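Sleeping through August without air conditioning

The landlord's letter said the cooling unit would be replaced in August. It did not say which August. So for the past 20 nights I have been conducting a study of heat, with myself as the only subject and also the complaints department.

What I've learned so far: a cold shower at bedtime buys me 90 minutes. A fan pointed out the window beats a fan pointed at my face, though it feels like giving your money to a stranger. And memory foam remembers everything, mostly warmth. A woven sleeping mat on top does more than any of the cooling gel toppers I've paid for.
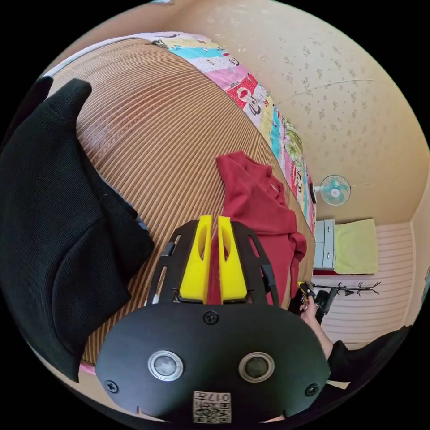
Moushumi Munshi thinks I have the fan business backward, and that it should only blow out until midnight and then be turned around, once the street has finally cooled off.

I tried it. She's right, which I resent — it meant setting an alarm for midnight in order to sleep better.

The other thing is clothes. I own one T-shirt soft enough to sleep in and by three in the morning I've usually thrown it off anyway. My aunt in Pamance sleeps in full cotton pajamas all summer and claims to be cooler for it. She also drinks hot tea at ten at night, so I'm treating her as a separate species.

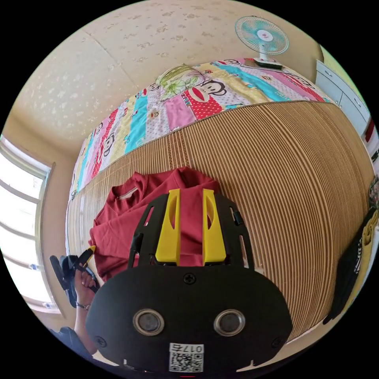
Red T-shirt, off duty.

Next up is the frozen water bottle at the feet. I've cleared a space in the freezer next to the peas.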